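Planning the next arm: what Clarklow's kitchen bench taught its buyers

October 31, 2025

Chelsea Ashworth keeps her equipment budget on one sheet of paper, and she was keen to get it out before the tea had brewed. She runs the household tasks bench at Clarklow, where a robot arm works among mugs and worktops, and in January she will order a second one.

"I love this bit," she says. "You get to sit down and ask what we do all day and what we'd do with more!"

Her first piece of advice is to price the bench along with the arm. Aluminium framing, wall panels, a decent worktop, cabling: all of it came out of a line she had once labelled "sundries". This time it has a line of its own, and £1446 against it.

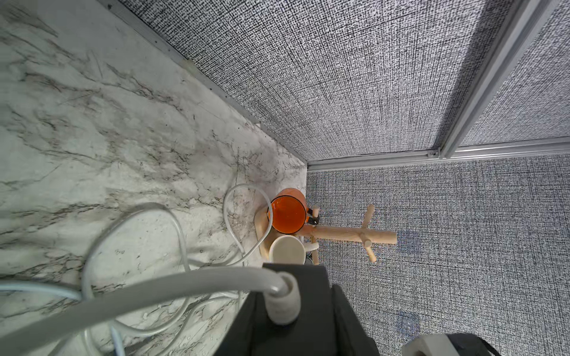
Photo: Clarklow / household tasks bench

The mugs and the wooden mug tree were the cheapest things on the list, and she talks about them with real delight. "Translucent orange glass, plain ceramic, pegs pointing every which way. You can learn such a lot from a mug tree before you spend proper money."

Cables are another matter. Her colleague Jelle Koster wants cable guides in the new order, and spare tubing for the gripper too. "I asked for 5 metres," he says. "Chelsea wrote down 6, so I'm happy."

They have quotes from Ingvarsson and Urnetti, and the two firms count training days differently, so Ashworth rang both and had them fill in the same form. It took 27 questions. She would do it again tomorrow.

The order goes in once the delivery dates are settled. Koster has already measured the doorway.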